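4. Running the doorway test in the simulator

Do this section before you power up the real arms. The Donico build guide tells you to skip the simulator if your wiring checks out. We don't agree. Good wiring tells you the motors turn. It says nothing about whether the planner knows where a door frame is.

You need the workshop computer, the Batico scene pack, and an hour you don't mind losing. The scene pack page promises setup in 5 minutes. Plan on longer.

4.1 Load the apartment

1. Close anything else that uses the graphics card.

2. Open the scene pack and choose the apartment with the bathroom. Ignore the one marked "easy". It has no interior doors, so a pass there means very little.

3. Wait for the physics counter to reach 100 before you touch the controls. If it stalls, quit and reload. Clicking Resume looks like it works, but the joint readings will be stale.

4. Set the arm speed limit to 700. The default is higher, and we have yet to see a good reason for it.

Note: The speed units are not explained anywhere in the Donico files. Treat the number as a setting and don't try to convert it.

Caution: Simulator settings can carry over to the hardware profile. Save under a new name, and check which profile is active before you connect the arms.

4.2 Check the head view

5. Switch to the head camera and level it with the roll slider. Older profiles load with a large roll offset, and the "auto level" button can't be trusted to remove it.

6. Bring both arms up toward the doorway and pause. Compare your view with the one below, which still has the offset. The left gripper is up against the lower edge of the wood-grain panel, with its fingers spread. The right one is reaching toward the bottom of the open white door. If your own view slants like this, go back to step 5.

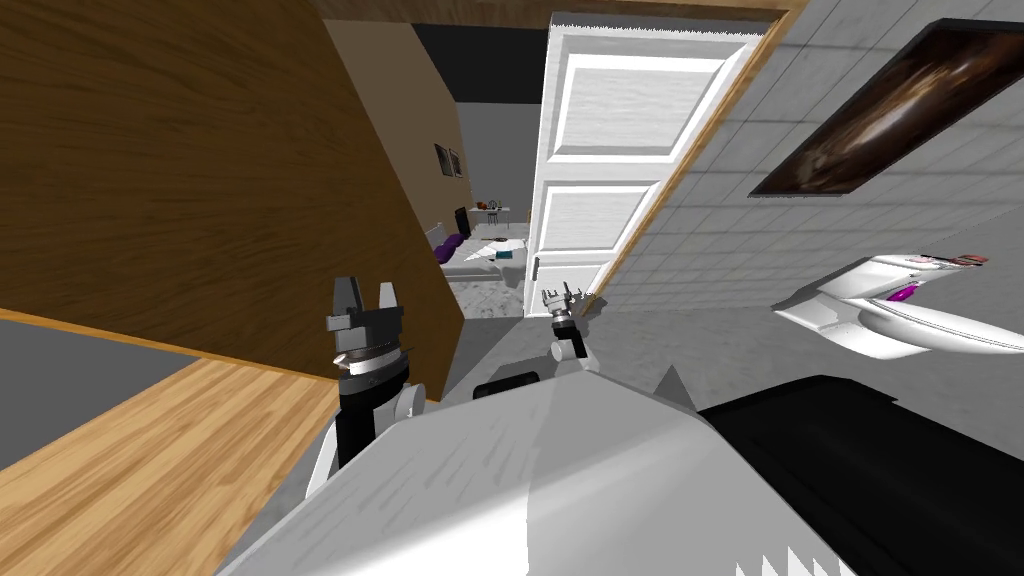

7. Turn on contact display and move the left arm away from anything it is near. A contact warning that stays on after the arm is clear means the collision shapes are out of date. Rebuild them.

8. Close the right gripper slowly, well away from the door. Both fingers should move together.

9. Run the doorway routine three times without changing anything. One clean run proves nothing.

4.3 What a pass is worth

Less than the forum says. The Hodoroagă planner log from our January session ran to 3,596 lines with no errors, and we still wouldn't let those arms near the Flellville shop door without a hand on the stop switch. Simulated hinges don't stick.

Keep the log anyway. You will want it for section 5.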